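Notebook – cutlery job, Rumholm bench
Monday, started 9 in the morning. Written up by Nurhan Sarıgül, with additions from Evaristo Quintero where marked EQ.

Question for the week: can the arm do the cutlery? Mamo want to know if sorting and putting away after a staff lunch is a chore we could hand over yet, or if it should stay on the list marked "later". We said we would give them a straight answer by the end of June and not a video.

Cutlery is a poor match for what we are good at. Boxes and bottles have sides. Forks are thin, shiny and never lie the same way twice, and this set is gold with dark green handles, so the metal throws the lamp straight back at the wrist camera. I would have picked something duller. Mamo's canteen uses this sort of thing, so there is no point in practising on dull ones and reporting a nice number.

Software is Geto, build 736, same as on the bottle work. No changes to the grasp planner before starting. Lamp left where it was.

First thing to look at was what the wrist camera gets to work with while pieces are on both sides of it.

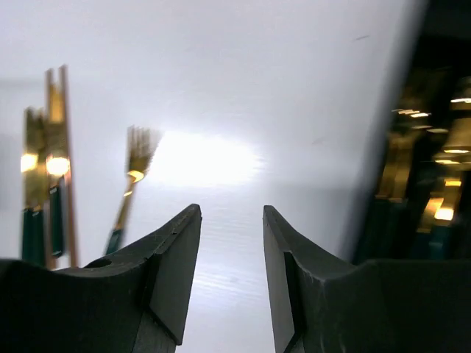 Wrist view, fingers open. Glare on the white surface just above the gap, cutlery smeared on the right.

I would not want to plan a grasp from a view like that. The fork on the left can be read as a fork by a person, but the tines have turned into a fan of lines. On the right it is gold streaks over green and I could not say how many pieces there are. Geto will put outlines round anything that bright if you let it. Two things to try: wait for the arm to settle before taking the view used for planning, and drop the exposure. The first costs time on every pick. The second will make the dark areas worse, and the handles are dark already.

EQ: Settling time is cheap compared with a bad pick. I would take the wait and leave the exposure for another day.

Agreed. Wait added before each planning view. It makes the whole thing look slow and a bit thoughtful, but speed is not what Mamo asked about.

Next, pieces standing up together. People put cutlery away in bunches. You take a handful, heads up, and shove it where it goes. We had not decided whether to ask the arm for bunches or one at a time, so I looked at both. With a group, the green handles come down between the fingers and the heads stand above the tips, and the heads overlap. Spoon bowls sit behind fork tines. From the wrist you can tell forks from spoons easily enough. What you cannot tell is which handle belongs to which head, and the handle is the part we want to hold.

The dark slatted background helps more than I expected. Gold stands out from it very sharply. Green handles do not, so we gain at the top of the piece and lose at the bottom. If we write up advice on where to put a rack, that goes in. 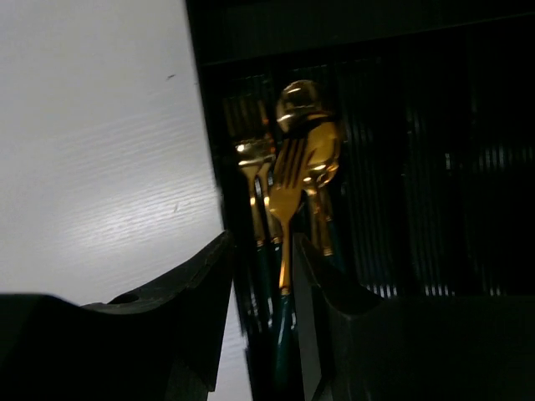

Single pieces, lying flat

This is the case I would offer Mamo first. One fork on the pale table, nothing touching it, handle running down into the gap. The green handle is far easier to find on white than against the slats, and the ribbed collar at the top of it makes a good landmark: below the collar is handle, above it is shiny neck that we should leave alone. The plan is to close on the handle a little below the collar every time.

Open worries, for whoever picks this up:

The handle is round and tapers. Flat finger faces on a tapering round thing will want to roll it. Rubber pads might be enough. EQ has some strips in the drawer under the vice.

Neighbours. The knives lie side by side and one blade overlaps the other, so a good view of the fork does not mean a good view of everything else. They need pulling apart first, and we have no motion for that.

The thin copper-coloured rods. We think they are chopsticks. Geto has no class for them. A person would have them out of the way without thinking about it.
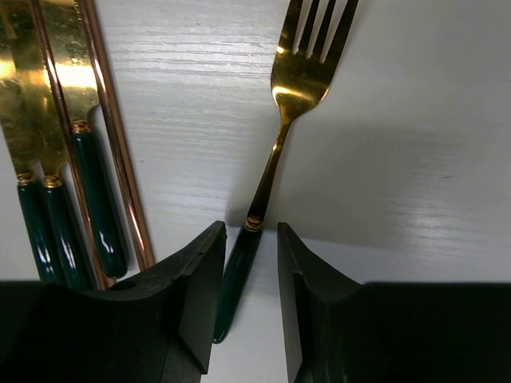
Resarura Household Tasks Group

Where we stand on the question. Finding a lone fork on a plain table: I would call that fair, given a still camera. Taking a bunch and sorting it: not ready, and I would not promise a date. A person with a tea towel clears a staff lunch in about 6 minutes while talking to someone else, and that is the comparison Mamo will make, whatever we put in the report.

EQ: Worth telling them that a tray with separate slots would do half the job before the arm moves. They may not like hearing that the answer is a tray.

They asked about the arm, but I will put the tray in as a note.

To do:
Fit rubber strips to both fingers and look at rolling on the handle.
Repeat the single fork at 7 different angles, same lamp.
Ask Mamo if knives and forks come back mixed or already in tubs.
Add a class for chopsticks, or at least an "unknown, leave it" class.
Wipe the fingers, there is dust along the edges.

Stopped at 6. Fingers left open, lamp off, notebook back on the shelf by the door.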